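4. Placing and fixing the box

Before you start, lay out the Kevaswood box, the fasteners from bag 2 and the base strip. Work at a table on a level floor. Keep the fasteners out of reach of small children.

4.1 Peel the protective film from both sides of each wall. Start at a corner and pull slowly.

4.2 Wipe the walls with a damp cloth. Do not use methylated spirits or window cleaner, as these can cloud the plastic.

4.3 Stand the box with the open end up and leave it for 30 minutes if it has come in from a cold garage or car.

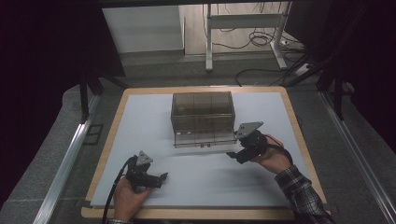
Choose a spot with clear space on all sides. The lip must run along the front at the base, facing you. Set the box toward the far side of the table, as shown, so your forearms can rest while you work on the two dark fasteners in the lower front edge. The smoky brown colour is normal.

4.4 Tighten each fastener a little at a time, by hand only.

CAUTION: Over-tightening will crack the lip. Cracks of this kind are not covered by the warranty.

4.5 Press lightly on each top corner. If the box rocks, loosen both fasteners and repeat 4.4.

Note: The box holds up to 20 kg. Spread the load evenly across the base.

Go to section 5 to fit the dividers.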